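4.2 Short stays at the lakeside

We were lucky to spend a whole November in Zirkudgate, a small lake town that city families reach by train for a day or a weekend. Over those weeks we talked with 59 visitors, most of them on the path between the station and the swimming beach, and they were generous with their time even when the wind was up. 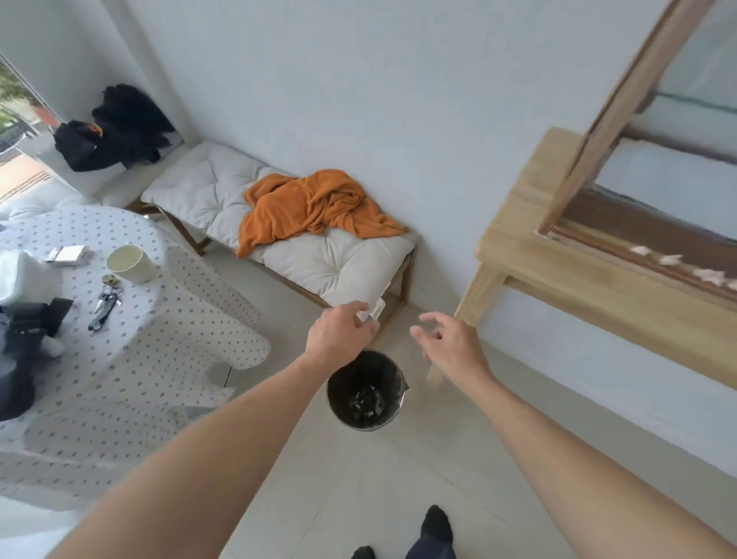
What came through most warmly was how little planning these trips involved. Many people had picked the town over breakfast, and one father told us he had packed nothing but towels and a bag of plums - he bought the rest at the kiosk. The walk from the train takes 15 minutes, and several visitors spoke of it as part of the day out.
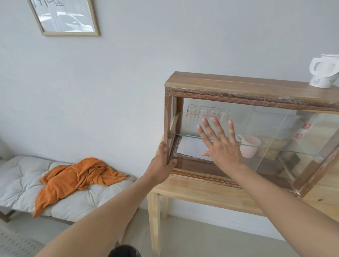

Figure 7. Guest room furnishings, Zirkudgate.

Overnight guests told a slightly different story, and they tended to talk at length about their rooms. Barrera's earlier work on the Tehrani shore found that simple, homey furniture stayed in people's memories, and a piece like the glass-fronted wooden cabinet in Figure 7, with its weathered grain and its glass shelf, is very much the kind of thing our guests liked to bring up.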